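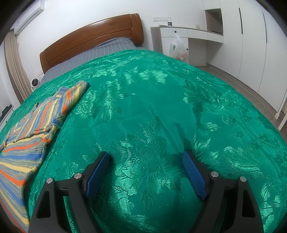
Filed under: Home Tips > Bedroom and Laundry > Before You Buy

Budgeting for a robot that picks up clothes

Start with the chore and leave the catalog for later. For one week, write down each time you pick a piece of clothing up off a bed, a chair or the floor, and where it went afterward. Most households find that two or three kinds of item make up most of the list, usually sweaters, socks and towels. Those are what you are shopping for. A machine that can handle a shirt laid flat on a table may do badly with a sweater left half folded on a quilt, and the second case is the one you will have at home.

Measure the room first

Measure the strip of floor between the bed and the closets with the closet doors open. Do it again with a chair or laundry basket where it normally stands. A rolling base needs room to turn as well as room to pass, so ask the seller for the turning width in inches and tape it out on the floor. We taped out the Trokent base in our bedroom and found it would fit along one side of the bed and not the other. That took ten minutes and saved a return.

Check the height of the bed with the quilt on. Thick bedding raises the surface and makes it uneven, and an arm that reaches the middle of a bare mattress may come up short.

Then look at the outlets. A charging dock wants one to itself, and the cord shouldn't cross the path you take at night.

Fabrics to test before paying

Ask for a trial with your own things. Put these in a bag and take them along:

- A knit sweater, the looser the better. Loops catch on hinges and screw heads.
- Something satin or satin-like. Slippery cloth tends to slide out of a light grip, and a shiny surface can confuse some cameras.
- A patterned bedcover or a pillowcase in a busy print.
- One sock.

Lay the sweater on the patterned cover and ask the machine to lift only the sweater. If it pinches up both layers, ask whether the grip force can be adjusted and who does the adjusting. Try it again near a window. Raised patterns look different when the light changes, and a showroom has the same light all day.

Look at the finger pads too. Soft textured pads are kinder to knitwear than bare metal or hard plastic. They wear down, so ask for the price of a replacement pair and whether you can fit them yourself. Kanino sells pads in pairs. Hellberg sells them only with the whole finger, and the difference adds up over a few years. Run a piece of old pantyhose over the joints. If it snags, your sweaters will too.

What to put in the budget

The sticker price is the easy part. Make a sheet with a line for each of these:

- Delivery and setup, including stairs.
- Spare pads and a spare battery.
- Any monthly fee, and what stops working if you quit paying it.
- Service visits after the warranty ends.
- Changes to the room, such as a new outlet or a lower laundry hamper.

We set aside $400 for the first year of extras and spent up to the limit. The largest item was the outlet. If your electrician is already coming for something else, have it done then.

Renting is worth a look. Kwok rents by the month with a minimum of 3 months, long enough to see how the machine copes with both summer bedding and heavier covers if you start in August. Read the damage clause before signing. Ours charged for scratches on the base but not for worn pads - get that in writing.

Thảo Tăng, who helped with our spreadsheet, suggests a line for your own time. Put down the hours you expect to spend teaching the machine where things go, then double it. She used 7 hours for her bedroom alone. It was a fair guess.

Before it arrives

Decide where picked-up clothes should end up. One open bin or a clear patch of bed is easier than a drawer. Small knobs and long slim handles are both hard for many grippers, and a bag hanging from a knob gets in the way of either. Move bags and anything with a strap.

Keep water bottles and cups well back on the desk. Point fans away from the bed when the machine is working, as thin cloth moves in the draft. Tie up long curtains if the base has to pass close by.

Wash new quilts and covers once before any trial. Some have a slick finish at first, and you want to test the cloth as it will be.

When to wait

If your list for the week came to fewer than a handful of items a day, a hamper next to the bed will do the job for very little money. The same goes if you are moving soon or changing the furniture.

Hok-lam Su wrote in to say that he put his purchase off for a year, bought a second hamper and kept the savings in a separate account. He checks prices on the first Tuesday of the month. The hamper is still in use.

Get our household tips by email. You can unsubscribe at any time using the link in each message.

Contact us | Copyright, all rights reserved | Back to top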